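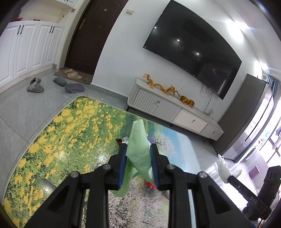

후디츠의 라마단 저녁, 올해는 문 앞으로 배달됩니다

2021년 5월 9일

후디츠에 살면서 라마단을 이렇게 가까이에서 본 건 올해가 처음이에요. 저는 무슬림도 아니고, 솔직히 재작년까지만 해도 라마단이 해마다 날짜가 바뀐다는 것도 몰랐어요. 음력 달을 따라가니까 매년 열흘 남짓 앞으로 당겨진다는데, 설날 날짜를 찾느라 달력 뒤적이며 자란 사람이 왜 그 생각은 못 했을까요!

이 동네에서는 원래 라마단 기간이면 히카사르 회관에 모여서 다 같이 저녁을 먹습니다. 해가 지고 나서 하루의 금식을 푸는 식사, 이프타르요. 긴 상을 쭉 붙여 놓고 신자든 아니든 와서 앉으면 되는 자리인데, 작년에는 아예 열리지 못했고 올해도 회관에 여럿이 모이는 건 안 된다는 답이 왔습니다. 그래서 준비하던 분들이 음식을 상자에 담아 집집마다 갖다주기로 했어요. 하룻저녁에 나가는 상자가 47개. 라마단이 끝나는 이번 주까지 계속됩니다.

일을 맡은 야부즈 툰제르 씨를 히카사르 뒷문에서 만났습니다. 앞문은 잠가 두고 뒷문만 쓰고 있거든요. 만나자마자 저한테 마스크부터 똑바로 쓰라고 하시더니(코가 나와 있었나 봐요) 주방 문턱까지만 들여보내 주셨어요. 안에는 한 번에 세 사람만 들어갈 수 있어서 저는 문턱에 걸터앉아 수첩을 무릎에 올려놓고 얘기를 들었습니다.

"처음에는 저도 반대했어요." 툰제르 씨 말이에요. "이프타르는 같이 먹는 건데 상자에 넣어서 보내면 그게 무슨 이프타르냐고요. 그런데 작년에 혼자 사시는 어르신 한 분이 라마단 내내 통조림 수프로 금식을 푸셨다는 얘기를 나중에 들었습니다. 그 얘기를 듣고는 반대를 못 하겠더라고요."

상자에 들어가는 건 날마다 조금씩 달라요. 대추야자는 꼭 들어갑니다. 제일 먼저 먹는 게 대추야자라서 뚜껑을 열면 바로 보이게 맨 위에 놓는대요. 그다음이 렌틸콩 수프, 밥이나 빵, 고기나 채소 요리 한 가지, 그리고 단것 조금. 제가 간 날은 가지와 병아리콩을 토마토에 푹 끓인 요리였는데 냄새가 복도 끝까지 나서 정말 괴로웠어요. 주방 분들은 새벽부터 물 한 모금 안 드시고 그걸 끓이고 계신데 점심까지 든든히 먹고 온 제가 침을 삼키고 있자니 얼마나 민망하던지요. 간은 어떻게 보시냐고 여쭸더니 그건 금식을 하지 않는 세레나 바르비에리 씨 몫이라고 합니다.

바르비에리 씨는 성당에 다니는 분이에요. 회관 건너편에 살고, 예전에는 학교 급식실에서 일하셨습니다. 주방에서 쓰는 커다란 수프 냄비도 이분이 성당 부엌에서 빌려 오신 거예요. 부활절 식사 때 쓰던 냄비인데 올해는 성당에서도 식사를 못 했으니 놀고 있었다고요. "소금을 더 넣어라, 그만 넣어라, 나 혼자 큰소리치는 거지 뭐. 아무도 맛을 못 보니까 말대꾸를 못 해." 그러면서 껄껄 웃으시는데, 툰제르 씨 표정을 보니 말대꾸가 아주 없지는 않은 것 같았어요.

빵은 엘사예드 빵집에서 옵니다. 시장 골목 안쪽에 있는 그 집 맞아요. 평소에는 오후에 화덕을 끄는데 라마단 동안은 저녁까지 불을 두고, 마지막으로 구운 빵을 히카사르로 보내 줍니다. 저도 그 집 참깨 빵을 좋아해서 자주 가는데요, 요즘은 늦은 오후에 가면 줄이 꽤 깁니다. 금식하는 분들이 저녁에 먹을 빵을 사러 오시는 시간이라 저 같은 사람은 좀 일찍 가는 게 예의겠다 싶어서 시간을 바꿨어요.

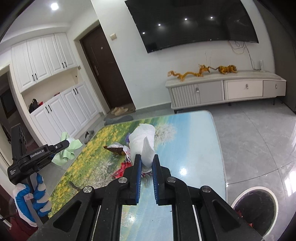

배달이 사실 제일 어려운 문제였답니다. 해 지는 시간에 맞춰 도착해야 하는데 너무 일찍 가면 식고, 늦으면 하루 종일 굶은 사람을 더 기다리게 하는 거니까요. 게다가 해 지는 시간이 날마다 조금씩 늦어지니 출발 시간도 며칠에 한 번씩 고쳐야 합니다. 처음 며칠은 각자 차로 나눠 돌았는데, 강 건너편으로 간 차가 다리 공사에 걸려서 한참을 서 있는 일이 있었대요. 그날 상자를 받은 댁에서는 괜찮다고, 물하고 대추야자는 집에 있었다고 하셨다지만 보내는 쪽 마음은 그렇지 않았겠죠.

지금은 자전거 배달업체 볼투스가 강 건너 구간을 맡고 있습니다. 자전거는 공사 중에도 다리 옆길로 지나갈 수 있거든요. 볼투스에서 일하는 트레버 패리 씨가 자기 근무가 끝난 뒤에 동료들과 돌아 주고 있어요. 집주소가 적힌 종이를 세 구역으로 나눠서 들고 가는데, 패리 씨는 이제 종이를 안 봐도 된다고 합니다. 어느 집 초인종이 고장 났는지도 다 외웠대요.

"문을 두드리고 상자를 내려놓고 뒤로 물러나요. 그러면 문이 열리고 인사를 하시죠. 그런데 꼭 뭘 주시려고 해요. 과자나 사탕이나, 한번은 양말을 주셨어요." 양말이요? 제가 다시 물었더니 바짓단을 걷어서 보여 주시더라고요. 회색 털양말이었습니다. 5월에 신기에는 좀 더워 보였지만 마음에 드신대요.

상자를 받는 데 종교는 묻지 않습니다. 혼자 지내는 분, 아이를 돌보느라 저녁 차릴 틈이 없는 분, 병원에서 퇴원한 지 얼마 안 된 분도 받고 계세요. 젬마 살라 씨도 그중 한 분입니다. 무릎 수술을 받고 계단을 못 내려오던 차에 옆집에서 대신 신청해 주었다고요. 전화로 얘기를 나눴는데 목소리가 어찌나 쩌렁쩌렁한지 수화기를 귀에서 조금 떼야 했어요.

"나는 해 지기 전에 먹어도 되는 사람이잖아요. 그런데 상자가 그 시간에 오니까 나도 기다리게 돼요. 창가에 앉아서 언제 어두워지나 보고 있는 거야. 옆집도 지금 먹겠구나, 하면서 같이 숟가락을 드는 거죠." 살라 씨는 렌틸콩 수프에 레몬을 짜 넣으라는 말을 안 듣다가 며칠 전부터 짜 넣고 계신답니다. 저한테도 꼭 그렇게 먹으라고 두 번이나 당부하셨어요.

돈 얘기도 조금 해야겠네요. 재료비는 모스크에 들어온 헌금과 동네 가게들이 내놓은 물건으로 꾸려 왔는데, 마지막 주에 쓸 식용유와 쌀이 빠듯하다고 합니다. 히카사르 뒷문 안쪽에 파란 통이 하나 있으니 뜯지 않은 쌀, 렌틸콩, 토마토 통조림을 거기 넣어 주시면 됩니다. 집에서 만든 음식은 받지 않아요. 마음은 고맙지만 알레르기 표시를 할 수가 없어서 그렇다고 하니 이해해 주세요. 뚜껑 있는 종이 용기도 늘 모자란다고 합니다.

라마단이 끝나면 이드 명절이 옵니다. 예년 같으면 회관 마당에서 아이들이 뛰어다니고 어른들은 차를 마시며 오후를 다 보냈을 텐데, 올해 예배는 마당에서 간격을 두고 짧게 나눠서 보기로 했어요. 새 달이 보이는 데 따라 날짜가 정해지는 거라 정확한 날은 그 전날 저녁에 히카사르 유리문에 써 붙인답니다. 자리는 미리 신청해야 하고, 각자 깔개를 가져와야 해요. 신청은 세레나 도나티 씨가 회관 전화로 받고 있습니다. 도나티 씨는 회관 사무실 직원이신데, 오전에만 자리에 계시니 오후에 걸고 왜 안 받느냐고 하시면 안 돼요(제가 그랬습니다).

아이들한테는 과자 봉투를 나눠 줍니다. 봉투에 들어갈 과자를 두고 주방에서 의견이 좀 갈렸어요. 툰제르 씨는 로쿰이 있어야 명절이라고 하시고, 바르비에리 씨는 요즘 애들이 그걸 먹느냐고 하시고. 제가 문턱에 앉아 있는 동안에는 결론이 안 났습니다. 나중에 전화로 여쭤보니 둘 다 넣기로 했대요, 로쿰도 초콜릿도.

내년에는 다시 회관에서 상을 붙이고 싶다는 게 다들 하시는 말씀이에요. 다만 배달도 조금은 남겨 두면 좋겠다는 얘기가 벌써 나옵니다. 살라 씨처럼 나오기 어려운 분들은 내년에도 계실 테니까요. 9월에 회관 사용 일정을 짜는 회의가 있는데 그때 주방을 저녁에 더 오래 쓸 수 있는지도 같이 정한다고 합니다. 저도 그 회의에 가 볼 생각이에요.

문턱에서 일어나려는데 바르비에리 씨가 수프를 한 그릇 담아 주셨어요. 다들 굶고 계신데 여기서 어떻게 먹느냐고 손사래를 쳤더니 뚜껑을 꾹 눌러 닫아서 제 가방에 넣어 버리시더라고요. 집에 와서 해가 다 질 때까지 안 열고 기다렸습니다. 레몬이 없어서 식초를 몇 방울 넣었는데, 살라 씨한테는 말씀드리지 않으려고요.

이드 예배 자리와 과자 봉투 신청: 히카사르 회관 사무실, 오전 중 전화
물품 기부: 히카사르 뒷문 안쪽 파란 통, 해 지기 전까지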